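Pusilell:家常饼干配方转写数据集
说明文件(README)

先讲最要紧的:如果你只是想找个方子烤饼干,这个仓库可能会让你很失望。里面大量配方写着“面粉适量”“烤到好为止”,还有一条整个正文只有“照奶奶的做,糖少放”。我试着烤过其中不少,翻车率相当可观。但如果你研究的是人怎么写配方、怎么省略、怎么改来改去,或者你在做文本规范化、计量单位解析之类的事,那欢迎欢迎,随便拿去用!

这一版的整理日期是2019年11月5日。以后有改动我会写在最后的更新记录里,这个日期就不动了。

里面有什么

一共2,091条配方,全部是手写本子、卡片和信纸背面的文字转写。原稿主要来自两批:一批是Hala Khoury多年攒下来的旧笔记本,她逛旧书摊的时候专挑这种没人要的厨房本子;另一批我们管它叫Zotham那批,是几个纸盒子,里面的卡片按字母排过,后来又被人打乱了,夹着购物单、洗衣店收据和半封没写完的信。信我们没有收进来,购物单收了一部分,后面会讲。

语言以英语和法语为主,有些是阿拉伯语,还有混着写的,比如法语正文、英语配料、阿拉伯语的旁注。中文的几条是我自己家的,放进去有点私心,你要是做统计可以用source字段把它们筛掉,标的是home。

配方范围我们定得很窄,只要饼干和跟饼干差不多的东西:曲奇、脆饼、黄油酥饼、夹心的、蘸茶的、硬得可以当杯垫的。蛋糕和面包一律不要。边界问题吵过很多次,像那种切成条再烤第二遍的,最后算饼干;烤出来软得能对折的,Isabelle Bélanger坚持说不算,我坚持说算,于是有了一个叫border的字段,写yes的就是我们没吵出结果的。

怎么开始

数据是一个制表符分隔的文本文件,UTF-8编码,没有BOM。用表格软件直接打开的话,请一定在导入时手动选编码,否则法语的重音符号会变成一堆问号(Bélanger本人对此非常不满)。每行一条配方,换行统一写成竖线,原文里本来就有的竖线改写成了双竖线。我知道这样很土,但是它能用。

阿拉伯语的行在某些编辑器里显示顺序会乱,文件本身没有问题,换一个编辑器看看就好。

除了主文件,还有一个叫Mohmand的单位表,和一个叫Buner的小脚本。Mohmand记录的是各种奇奇怪怪的计量说法和我们猜的换算,Buner负责把主文件里的数量那一栏拆开,对照Mohmand表换成克。两个东西可以分开用。只要文本的朋友,完全可以不理它们。
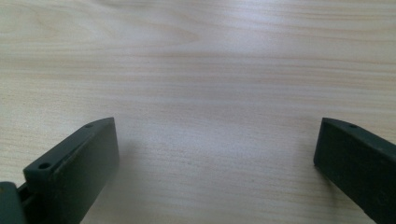
浅色的木桌面,木纹细密。

字段说明

id:每条一个,字母加数字。字母代表来源,数字是转写时的顺序,跟原稿年代没有任何关系。中间有跳号,是后来删掉的重复条目,我没有重新编号,重新编号会让早先引用过的人对不上。

source:khoury、zotham、home,就这几个值。

lang:主要语言。混合的写mixed,同时在note里说明哪部分是哪种。

title:原稿上的标题。没有标题就空着,千万别以为是漏了。有的标题跟内容对不上,比如有一张卡片写着“姜饼”,配料里一点姜都没有,转写的人核对过原稿,确实如此。

body:正文,按原样转写。错别字保留,划掉的字用方括号括起来,看不清的字用三个井号代替。有人问为什么不顺手改正错字,因为有些“错字”是那家人自己的叫法,改了就没了。

amounts:从正文里抄出来的数量,每一项用分号隔开。

margin:旁注。这个字段我个人最喜欢。有写“给孩子们做要减半”的,有写“不好”两个字就没了的,还有一条是另一种笔迹在“不好”下面写“挺好的”。

hand:笔迹编号,同一本里出现不同的人写字时用。只在同一本内部有效,这一本的甲和那一本的甲是两个人。

border:前面讲过了。

stain:原稿上有没有油渍或水渍遮住字,写yes或no。有渍的条目里三个井号会比较多,做模型的人可能想把它们单独拎出来。

note:转写的人随手写的备注,风格差别很大。Qusai Sfeir写得像电报,Tala Mahasneh能写一大段。没有统一过,我觉得也不需要统一。

数量是个大坑

我原来以为最难的是认字,真做起来,数量比认字麻烦得多。

举几个例子吧。“一蛋壳牛奶”,意思是拿敲开的半个蛋壳当量杯。“核桃大的一块黄油”,这种说法在好几个本子里都有,大家写得理直气壮,可是核桃有大有小啊。“一杯”就更不用说了,到底是茶杯、咖啡杯还是家里那只缺了口的杯子,本子的主人心里清楚得很,我们完全不知道。

所以只有580条配方给了完整的克数换算,条件是每一样主料都有明确的计量,或者同一本里别处解释过自家的杯子有多大。剩下的我们只保留原文,没有硬猜。Mohmand表里给的换算都带一个confidence,高、中、低。凡是标低的,拜托不要拿去做严肃的营养分析,真的。

还有一个现象挺有意思:有些本子里,写得越早的配方数量越细,后面越来越简略,最后只剩配料名字。我猜是做熟了。也可能换了个人在写,或者纸快用完了。因为没有可靠的年代信息,这个猜想我没法验证,写在这里算是给后来人留个题目。
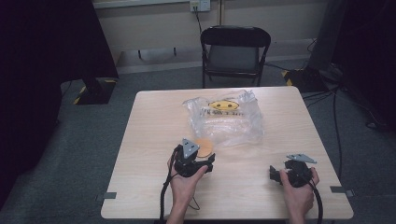 说到烤的温度,也是一笔糊涂账。英语的卡片爱写“慢炉”“中炉”“快炉”,法语的本子有时候写的是拿一张白纸放进去看它变黄要多久。我们没有把这些换成度数,amounts里也不收,都留在body里。Nilmini Majumder整理过一份各种炉温说法的清单,但她觉得还不够完整,暂时不肯放出来,等她点头了我再加。

时间倒是写得比较多,可信度我也要打个问号。有张卡片写的时间明显太短,旁注却一再夸它好吃,我照着烤了一次,里面还是生的。可能人家的炉子特别猛。

转写是怎么做的

做转写的有3个人:Tala、Qusai和我。Tala负责阿拉伯语和混合的那些,Qusai负责英语,法语归我,我拿不准的地方再去烦Isabelle。流程很简单,一个人先转写,另一个人对着原稿读一遍,有分歧就在note里记下来,谈不拢就把两种读法都写上,用斜线隔开。

没有用自动识别。一开始试过,出来的东西看着很通顺,问题恰恰是太通顺了,它会把认不出的词补成一个常见的词,于是老太太的方言全变成了超市包装上的标准说法。校对这种稿子比从头打字还累,我们很快就放弃了。

有几条规矩是边做边定的,所以前面的条目跟后面的可能不太一致,列一下已知的:

早期的条目里,分数写成斜线形式,后面改成照抄原稿的写法。

早期没有hand这个字段,后来回头补了一遍,Zotham那批补得比较齐,Khoury那批里薄一点的几本还空着。

法语缩写“c. à s.”和“c. à c.”(汤匙和茶匙)有段时间我全部展开了,后来又觉得应该保留原样,改回去的时候可能有漏网的。如果你看到展开的写法,多半是我干的。

空行一律删掉。有位用户来信说空行也是信息,可以看出写的人在哪里停顿。她说得对,但我实在没有力气再来一遍了。

重复和变体

同一个配方在不同本子里反复出现,这很正常,大家都是从邻居、杂志、面粉袋子背面抄来的。我们的处理办法是:一字不差的算重复,只留一条;差一点点的都留着,不合并。所以你会看到很多长得很像的黄油酥饼,有的糖多一点,有的多加了一句“别揉太久”。这些小差别正是我最想留下来的东西。

要是你拿这份数据训练或者评测什么,请注意这一点!随机切分的话,几乎肯定会有近似的配方同时落在两边。建议按原稿来切,同一本的全放一边,即使这样也挡不住跨本子的传抄,但会好很多。文件里没有现成的切分,我不想替大家决定。

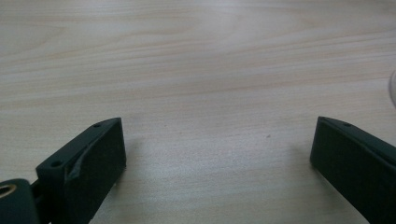

桌面上的木纹,深浅相间,往上更亮一些。

关于试烤

这个部分跟数据没有太大关系,想跳过的请跳过。

整理到后半段的时候,Isabelle提议挑些配方出来真的烤一烤,看看文字上的含糊到了手里会变成什么。我们没有做成正经实验,就是各自挑喜欢的,各自在家烤,然后凑在一起吃。结论嘛,同一段文字给不同的人,烤出来的东西真的可以不像同一种食物。我烤的又薄又脆,Qusai烤的像小枕头,两个人都觉得自己严格照着写的来。后来对了一下,分歧出在“软黄油”这个词上,他理解的软差不多要化了,我理解的软是手指能按出印子。

法语里还有个动词,字面是“沙化”,指把黄油和面粉搓到像沙子。我奶奶那代人看到这个词完全不用解释,可我把它翻给Tala听,她第一反应是往里加沙子吗。(没有,谢谢关心。)

试烤的记录放在extras目录里,格式很随意,有的人写了重量,有的人只写了“吃光了”。它不属于数据集的正式部分,不保证完整,引用的时候请不要算进去。

还有些人问能不能把配方改成现代写法,配上克数和温度,出一本小册子。我自己没有这个打算。谁想做都可以,做完请告诉我一声,我想买一本。

购物单和别的零碎

Zotham那几个盒子里夹着不少购物单,跟配方写在同一张纸上的我们收了,放在note里,前面加了“list:”的标记。单独成张的没收。收的理由是有时候配方没写数量,购物单上却写了要买多少面粉,对照着看能看出点门道,虽然谁也不能保证那袋面粉全拿去做了饼干。

画在配方旁边的小图没有转写,只在note里写“有图”。多数是饼干的形状,月牙啊星星啊,也有画了只鸡的,原因不明。

隐私

原稿里有不少人名,像“某某婶婶的脆饼”这种。标题和正文里的姓我们都去掉了,只留称呼或者名字的首字母。地址、电话号码全部删掉,用“[删]”代替。旁注里提到家里人生病、吵架之类的,也删掉了一些,这个是凭感觉删的,没有严格标准,Hala和我一起过了一遍,拿不准的都删。

如果你翻着翻着觉得哪一条像是你们家的,想拿掉,或者想把名字加回去,都可以写信来说。去掉一条不需要给理由。上次有位读者认出了她外婆的口头禅,我们聊了很久,最后她决定留着,还补寄了两句旁注的意思给我,原来那个缩写是一只猫的名字,我们先前一直当成某种香料。这条已经改了。

适合拿来做什么

可以用来研究省略和隐含知识,看写的人默认读的人已经会什么。可以做单位解析和规范化的测试材料,尤其是那些刁钻的说法。做多语言混写的也可以看看,不过mixed的条目偏少,撑不起太大的结论。教手写文献转写的老师也来要过,我觉得方括号和井号那套规矩拿去课堂上吵一吵挺好的。

不太适合拿来推断某个地方的人吃什么。原稿是逛旧书摊碰上的,收到什么算什么,没有任何抽样可言。哪种饼干出现得多,只说明会写本子又把本子留下来的人爱抄它。也请不要拿它代表某个年代,绝大多数本子没有写年份,我们也没有请人鉴定过纸张。

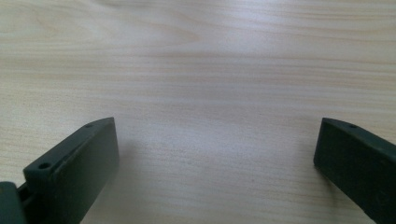

再有就是食品安全。有些做法放到今天不太妥当,比如生蛋液拌了糖直接抹在表面不再烤,还有一条让人把面团在窗台上搁过夜。我们照原样转写,不代表推荐。真要动手,请用你自己的常识。过敏的朋友尤其注意,配料栏常常漏写坚果,直到正文最后一句才冒出来“撒上杏仁”,所以千万别只看amounts就下锅。

Buner的几点毛病

脚本是我写的,我不是专业程序员,将就着看。

它不认识中文数字,home那几条会直接跳过。遇到斜线它会当成分数,可是我们又用斜线表示两种读法,这两件事撞在一起的时候它会给出很离谱的结果,我见过算出来一撮盐比面粉还重的。现在的办法是先看note里有没有“两读”这个词,有就不处理,比较粗暴。

“一个鸡蛋”它会查Mohmand表里的中等鸡蛋。“一个大鸡蛋”也查中等鸡蛋。我知道,我知道。

输出里空着的格子表示没换算,零表示换算出来真的是零(比如“不放盐”)。请不要把它们混在一起算平均值,已经有人这么干过了,那个人是我。

常被问到的

原稿的扫描件能给吗?不能,暂时只放文字。Hala那批本子有些夹着私人的东西,逐页处理不现实。如果你需要核对某一条的某个字,把id发过来,我翻给你看,回得慢请多包涵。

能不能补充我家的配方?很想说能,但我现在攒着的还没整理完。可以先写信登记,最好附上是谁写的、用什么纸写的,以及家里的杯子有多大。杯子那一项尤其重要!

为什么叫Pusilell?是某个本子封面上写的一个词,我们三个人谁也没读懂,查了很久也没查到,叫着叫着就叫顺口了。如果你恰好知道它是什么意思,请一定告诉我。

使用许可

转写文本和单位表可以自由使用和修改,请注明来源为Pusilell。商业用途也行,不过请别把旁注单独摘出来印在茶巾上卖,这个写进了许可文件,因为Tala特别在意。脚本随便用,出了问题别找我。

引用的时候写数据集名字和版本号就可以了,不用把我们几个的名字都列上。非要列的话,Isabelle Bélanger的重音请不要省。

致谢

谢谢Hala Khoury把本子借给我们这么久,还忍受我们每次还回去都夹满了便条纸。谢谢Nilmini Majumder读了所有炉温相关的条目,并且指出我把“慢炉”抄成了“慢护”。Tala和Qusai就不用谢了,饼干都进了他们肚子里。

更新记录

版本2:补了一部分hand字段;改正猫的那一条;Mohmand表加上confidence;法语匙的缩写尽量改回原样;border字段从数字改成yes和no。

版本1:第一次放出来。这一版里有些条目的margin接到了body后面,如果你手上还是这一版,建议换掉。

下一次更新打算放在二月,主要是补Khoury那批薄本子的笔迹编号,顺利的话会带上炉温清单。有错请直接写信或者提个issue,附上id,最好再附上你觉得正确的读法。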